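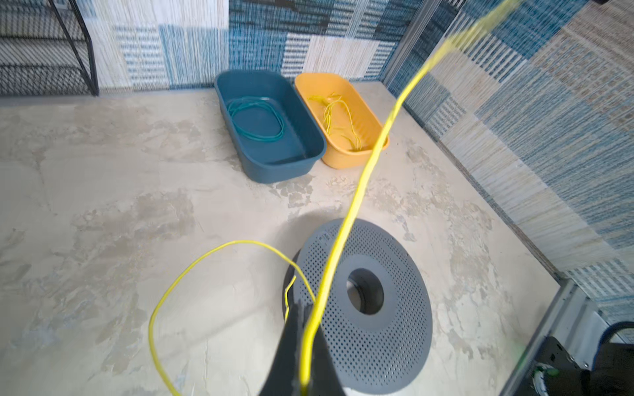

4.3 Comparing finger sets on the cable task

Use this section to choose between the Tumo and Ren finger sets before you commit a cell to cable work. You need a Lellik arm that has passed the checks in 4.1, the Cultness controller, one spool, two trays and thin cable in two colors.

1. Power down the arm and fit the first finger set. Tighten the screws evenly.

2. Start the controller and load the profile that matches the fingers. The profiles are not interchangeable.

3. Set the grip force to 90. The scale is unitless and runs from 0 to 100.

4. Place the trays side by side on the floor of the workspace, with one color of cable in each. Do not tidy the cable between runs. Tangles are part of the test.

5. Run "pick and lift" from the cable menu. The arm closes on one strand and raises it clear of the tray.

6. Repeat until the cycle counter reads 1,000, then save the log.

7. Change to the second finger set and start again from step 1.

CAUTION: Keep hands and loose clothing away from the trays during a lift. A long cable can swing well outside the arm's own reach.

Note: The wrist camera saves a still at each lift. A fast lift blurs the cable, and a blurred strand is hard to tell from its neighbor. If you plan to review the stills later, lower the lift speed and leave it there for both finger sets.

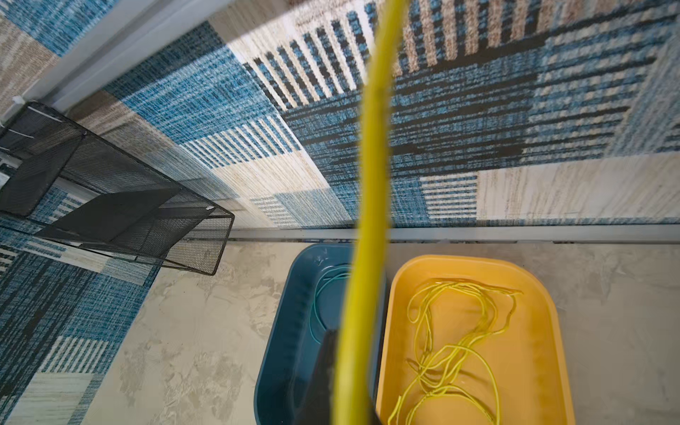

Reader comment, 8/20/19: On our cell the Ren fingers dropped thin cable at 90 until we cleaned the pads. After that we ran 2,229 cycles on the same pair with no change to the force. Might be worth adding a cleaning step before step 5.

Pad cleaning is covered in 6.2. Clean both sets before you begin, or the comparison will favor whichever set is newer.

4.4 Adding the second arm
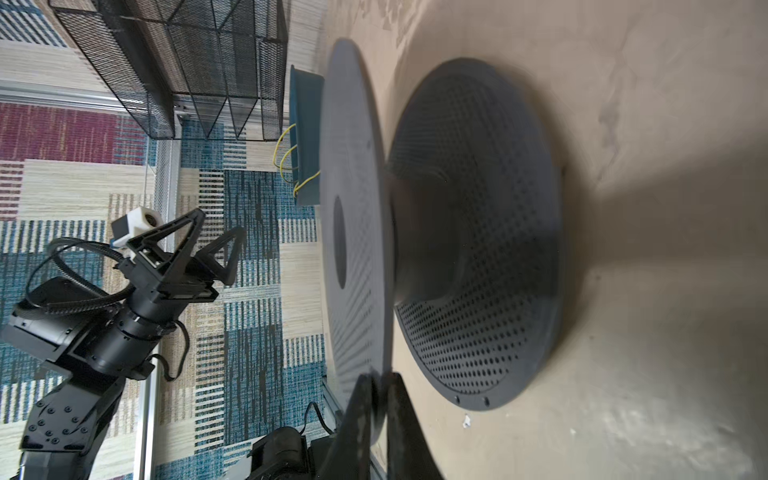 Two-arm runs use the same force setting but need a new approach path for each arm. Teach the paths one at a time with the other arm parked. For the spool, lay it on its side so that the hub between the two flanges is open to the fingers, and bring the first arm in low, toward the rim of the perforated flange. Keep the second arm to one side with its fingers pointing in toward the work, and check that its cable loop has room to move.

1. Save each path under its own name.

2. Play both paths at low speed with the grippers disabled.

3. If the controller reports a shared-zone fault, move the second arm's park position back and repeat step 2.

4. Enable the grippers and run the log as in 4.3.

Note: Profiles saved before the January update must be saved again before they will load in two-arm mode.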